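Stistura 2 | 가게와 모임을 위한 홈페이지 관리 도구
Stetmont

제품 소개 | 기능 | 설치 사양 | 스킨 | 내려받기 | 묻고 답하기

최종 수정 2006년 5월 9일

Stistura 2가 나왔습니다!

작은 가게나 동호회, 학원, 공방의 홈페이지를 혼자서 돌보는 분들을 위한 관리 프로그램입니다. 공지 올리기, 방명록 정리, 댓글 답변, 회원 메일, 방문 통계를 한 화면에서 처리합니다. 1판을 쓰시던 분이라면 로그인하자마자 눈이 휘둥그레지실 거예요. 왼쪽에 길게 늘어서 있던 메뉴가 위쪽 탭 다섯 개로 줄었고, 글쓰기 단추는 어느 화면에서나 오른쪽 위에 붙어 있습니다. 저희도 한동안은 옛날 자리로 자꾸 손이 갔는데(습관이 무섭습니다) 이제는 1판 화면을 열면 답답해서 못 쓰겠습니다.

첫 화면이 달라졌습니다

관리자로 들어오면 '오늘' 화면이 먼저 뜹니다. 지난번 로그인 이후에 올라온 댓글, 방명록 글, 새 회원, 답변을 기다리는 문의가 시간순으로 한 줄씩 나옵니다. 줄을 누르면 그 자리에서 펼쳐지고, 답글을 쓰고 저장하면 다시 접힙니다. 예전처럼 게시판마다 들어갔다 나왔다 할 필요가 없어요. 게시판이 여덟 개 있는 홈페이지에서도 창 하나로 끝납니다.

처리한 줄은 회색으로 흐려졌다가 다음 로그인 때 사라집니다. 나중에 다시 보고 싶은 줄은 앞에 있는 작은 깃발을 눌러 두세요. 깃발을 단 줄은 내릴 때까지 맨 위에 남습니다. 깃발 색은 빨강, 파랑, 초록 세 가지이고 색마다 이름을 붙일 수 있습니다. 저희 사무실에서는 빨강이 '오늘 안에', 파랑이 '전화 드릴 것'입니다. 초록은 아직 용도를 못 정했습니다.

'오늘' 화면이 마음에 안 드시면 환경설정 > 첫 화면에서 게시판 목록이나 방문 통계로 바꾸실 수 있습니다.

글쓰기

편집기를 새로 만들었습니다. 글자 크기, 색, 정렬, 표, 그림 넣기까지 HTML을 몰라도 되고, 아시는 분은 아래쪽 '소스' 탭에서 직접 고치시면 됩니다. 소스 탭에서 고친 내용을 편집기가 멋대로 바꿔 놓던 1판의 버릇은 완전히 고쳤습니다. 이 문제로 메일을 정말 많이 받았어요. 보내 주신 소스 덕분에 원인을 찾았습니다, 감사합니다!

자동 저장도 들어갔습니다. 글을 쓰는 동안 1분마다 임시 보관함에 저장되고, 창이 닫혀도 다음 로그인 때 '쓰던 글이 있습니다'라고 알려 줍니다. 임시 보관함의 글은 14일 동안 남아 있습니다.

예약 올리기는 이번 판에서 저희가 가장 아끼는 기능입니다. 글을 미리 써 두고 날짜와 시각을 정하면 그때 게시판에 나타납니다. 내리는 날짜도 같이 정할 수 있어서 행사 공지에 아주 좋습니다. 설 연휴 휴무 안내를 미리 걸어 두고 마음 편히 고향에 다녀오실 수 있고, 연휴가 끝나면 공지는 알아서 내려갑니다. 예약한 글은 달력 모양으로도 볼 수 있는데, 날짜 칸에서 글 제목을 끌어다 다른 날짜에 놓으면 예약이 옮겨집니다. 끌어다 놓기는 익스플로러 6과 파이어폭스 1.5에서 됩니다. 다른 브라우저에서는 날짜를 직접 입력하세요.

한 글을 여러 게시판에 동시에 올리는 것도 됩니다. 원본 하나를 고치면 나머지도 따라 바뀝니다. 댓글은 게시판별로 따로 달리지만 '오늘' 화면에는 한데 모여 나오니 놓칠 염려는 없습니다.

댓글과 방명록

광고 글 때문에 골치 아프셨죠. 2판에는 거르기 규칙이 세 단계로 들어 있습니다.

약하게: 금칙어가 들어간 글만 보류함으로 보냅니다.
보통: 금칙어와 함께 링크가 두 개 이상인 글, 같은 주소에서 1분 안에 세 번 넘게 올라온 글을 보류합니다.
세게: 회원이 아닌 사람의 글은 모두 보류하고 관리자가 승인한 것만 보여 줍니다.

처음 설치하면 '보통'으로 되어 있습니다. 금칙어 목록에는 저희가 모은 낱말 1,403개가 미리 들어 있고, 자유롭게 빼거나 더하시면 됩니다. 부동산이나 대출 관련 일을 하시는 분은 설치 직후에 목록을 한번 훑어보세요. 손님이 쓰는 평범한 말이 보류함에 들어가는 일이 생길 수 있습니다. 보류된 글은 지워지지 않으며, 승인을 누르면 원래 올린 시각으로 게시판에 들어갑니다.

답글 서식도 저장할 수 있습니다. 영업시간, 오시는 길, 주차 안내처럼 같은 답을 여러 번 쓰게 되는 경우에 편합니다. 서식 안에 {이름}을 넣으면 글쓴이의 별명으로 바뀝니다. 별명이 비어 있으면 '손님'으로 들어가고, 이 말은 환경설정에서 바꿀 수 있습니다.

함께 관리하기

관리자 아이디를 여러 개 만들고 권한을 나눌 수 있습니다. 권한은 '전체', '글과 댓글', '댓글만', '보기만' 네 가지입니다. 주말에만 나오는 아르바이트 직원에게는 '댓글만'을 주시면 충분합니다. 누가 언제 무엇을 고쳤는지는 작업 기록에 남고, 지운 글은 휴지통에서 14일 안에 되살릴 수 있습니다. 휴지통을 비우면 첨부 파일까지 함께 없어지니 그때만 조심하세요.

게시판별로 담당자를 정해 두면 그 게시판에 새 글이 올라올 때 담당자에게 메일이 갑니다. 한 통씩 받을지, 하루치를 모아 아침 9시에 받을지는 각자 고릅니다.

RSS

2판부터 모든 게시판에 RSS 주소가 자동으로 붙습니다. 단골손님이 RSS 구독기로 새 소식을 받아 볼 수 있어요. 전문을 내보낼지 앞부분만 내보낼지 게시판마다 다르게 설정할 수 있고, 블로그를 따로 운영하는 분은 반대로 블로그의 RSS를 홈페이지 첫 화면에 가져와 보여 줄 수도 있습니다. 제목만, 제목과 날짜, 제목과 본문 두 줄 중에서 고르시면 됩니다. 한글 인코딩은 UTF-8과 EUC-KR을 모두 읽습니다.

트랙백은 받기와 보내기 둘 다 됩니다. 받기는 기본으로 꺼져 있습니다.

Prendergast 통계

Prendergast는 Stistura에 들어 있는 방문 통계 모듈의 이름입니다. 1판에서는 따로 설치해야 했는데 이번에 본체에 합쳤습니다. 시간대별 방문, 많이 본 글, 들어온 검색어, 들어온 주소를 보여 주고, 예약 올리기와 이어져 있어서 글이 올라간 뒤 사흘 동안 몇 명이 읽었는지 글마다 작은 막대로 나옵니다.

이 막대가 참 재미있습니다. 같은 공지라도 점심 직전에 올렸을 때와 밤에 올렸을 때가 눈에 띄게 다르거든요. 저희 제품 소식 게시판의 지난 1월 방문은 3,736회였는데, 막대를 보고서야 그중 많은 분이 밤 열한 시 넘어서 들어오신다는 걸 알았습니다. 그 뒤로는 새 소식을 저녁에 예약해 둡니다.

관리자 본인의 방문은 빼고 셉니다. 집과 가게 두 곳에서 접속하신다면 환경설정 > 통계 > 제외할 주소에 두 곳을 모두 적어 주세요. 검색 로봇의 방문은 따로 모아서 보여 줍니다. 통계 자료는 엑셀에서 열리는 CSV 파일로 내려받을 수 있습니다.

Jellorine 스킨

기본 스킨 Jellorine은 폭 760픽셀의 두 단짜리 디자인입니다. 본문이 왼쪽에 넓게 있고, 오른쪽에 영업시간과 약도, 최근 글이 들어갑니다. 두 단의 자리를 서로 바꿀 수도 있고 오른쪽 단을 아예 없앨 수도 있습니다. 색은 귤색, 바다색, 먹색, 연두색이 들어 있고 색상표에서 직접 골라도 됩니다. 연두색은 꼭 한번 써 보세요. 사진이 많은 홈페이지에 정말 잘 어울립니다.

표를 쓰지 않고 CSS로만 짰기 때문에 직접 고치기도 쉽습니다. 스킨 폴더 안의 style.css에 한글 주석을 빠짐없이 달아 두었습니다. 고친 스킨은 다른 이름으로 저장해 두셔야 다음 판으로 올릴 때 덮어쓰이지 않습니다.

1판용 스킨은 2판에서 그대로 쓸 수 없습니다. 변환 도구가 함께 들어 있는데 머리글과 바닥글은 잘 옮겨지고, 게시판 목록 모양은 손으로 조금 다듬어야 하는 경우가 있습니다.

사진첩

사진을 올리면 작은 그림을 자동으로 만들고 목록, 바둑판, 한 장씩 넘기기 중 고른 모양으로 보여 줍니다. 사진마다 한 줄 설명을 달 수 있고, 설명은 사진 바로 밑에 가운데 정렬로 나옵니다. 글자 수는 마흔 자까지입니다. 큰 사진은 올릴 때 가로 크기를 정해 주면 서버에서 줄여서 저장하므로 사진 편집 프로그램을 따로 열 필요가 없습니다. 원본을 같이 보관할지는 선택입니다. 웹호스팅 용량이 넉넉하지 않은 분은 꺼 두세요.

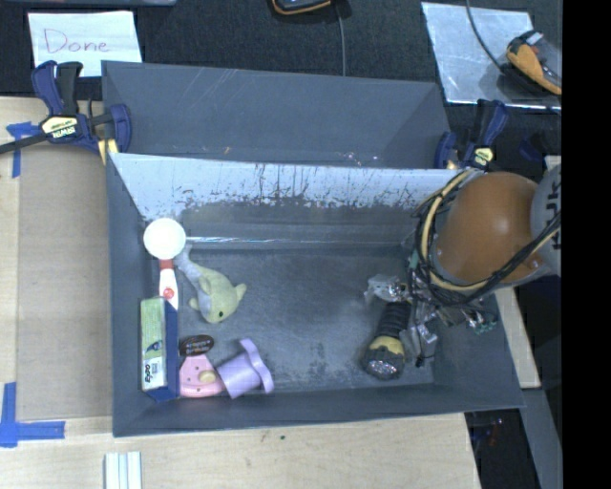
나무 상판 위 회색 통, 왼쪽에 흰 손잡이 도구

여러 장을 한꺼번에 올릴 때는 ZIP으로 묶어서 올리면 풀어서 넣어 줍니다. 파일 이름이 한글이어도 괜찮습니다. 순서는 파일 이름순으로 들어가고 나중에 화살표로 바꿀 수 있습니다. 사진첩에도 예약 올리기가 됩니다.

설치 사양

리눅스 또는 유닉스 계열 서버
PHP 4.3 이상 (PHP 5에서도 동작)
MySQL 4.0 이상
GD 라이브러리 2.0 이상 (사진첩의 작은 그림에 필요)
예약 올리기를 분 단위로 쓰려면 cron 사용 권한
관리 화면: 익스플로러 6, 파이어폭스 1.5, 화면 해상도 1024×768 이상

cron을 쓸 수 없는 웹호스팅에서도 예약 올리기는 됩니다. 이 경우 예약 시각이 지난 뒤 첫 방문자가 들어올 때 글이 올라갑니다. 방문이 뜸한 새벽에는 조금 늦어질 수 있어요.

설치하기

1. 압축을 풀고 stistura 폴더를 통째로 FTP로 올립니다.
2. data 폴더와 skin 폴더의 권한을 707로 바꿉니다.
3. 브라우저에서 홈페이지주소/stistura/install.php를 엽니다.
4. DB 아이디와 비밀번호, 관리자 아이디를 적고 '설치'를 누릅니다.
5. 설치가 끝나면 install.php를 지웁니다. 지우지 않으면 관리 화면 위에 빨간 줄이 계속 떠 있습니다.

1판에서 올리시는 분은 3번에서 install.php 대신 upgrade.php를 여세요. 글과 댓글, 회원, 첨부 파일이 모두 옮겨집니다. Prendergast를 따로 쓰시던 분의 옛 통계도 옮겨지지만 검색어 기록은 최근 것만 남습니다. 올리기 전에 DB 백업은 꼭 받아 두시고요.

사용권

개인 홈페이지와 동호회는 무료입니다. 가게, 학원, 회사 홈페이지는 도메인 하나에 사용권 하나가 필요하며, 1판 사용권을 가진 분은 그대로 2판을 쓰시면 됩니다. 사용권 번호는 환경설정 > 등록에 넣습니다. 번호를 넣기 전에도 모든 기능이 열려 있으니 충분히 만져 보세요. 하단의 'Powered by Stistura' 글귀는 등록 후에 숨길 수 있습니다.

자주 물으시는 것

쇼핑몰 기능이 있나요?
없습니다. 주문과 결제는 다른 프로그램과 함께 쓰셔야 합니다. 문의 게시판에 주문서 양식을 만들어 쓰는 분들은 계십니다.

회원에게 단체 메일을 보낼 수 있나요?
수신에 동의한 회원에게만 보낼 수 있습니다. 한 번에 보내는 수는 웹호스팅 업체의 제한을 따르며, 환경설정에서 나누어 보내기를 켜면 10분 간격으로 나갑니다.

영문 홈페이지도 되나요?
방문자 화면은 한글과 영문이 됩니다. 관리 화면은 아직 한글뿐입니다.

휴대폰으로 글을 올릴 수 있나요?
메일로 올리기를 켜 두시면 휴대폰에서 보낸 메일이 정해 둔 게시판에 올라갑니다. 사진은 한 장만 됩니다. 이건 아직 시험 중인 기능이라 이동통신사에 따라 제목이 깨지기도 합니다. 깨진 메일을 원본째로 보내 주시면 큰 도움이 됩니다!

도메인을 바꾸면 사용권은 어떻게 되나요?
등록 화면에서 '도메인 변경'을 누르고 새 주소를 적으시면 됩니다.

알려진 문제

익스플로러 5.5에서 예약 달력의 오른쪽 칸이 아래로 밀립니다.
표 안에 넣은 그림을 편집기에서 두 번 누르면 표가 선택됩니다.
Jellorine 먹색에서 방문한 링크의 색이 너무 어둡습니다. 2.0.1에서 고칩니다.

내려받기

stistura-2.0.zip (설치용)
stistura-2.0-up.zip (1판에서 올리기용)
jellorine-psd.zip (스킨 원본 그림)
설명서.pdf

묻고 답하기 게시판 | 사용자 홈페이지 모음 | 사용권 안내 | Stetmont 소개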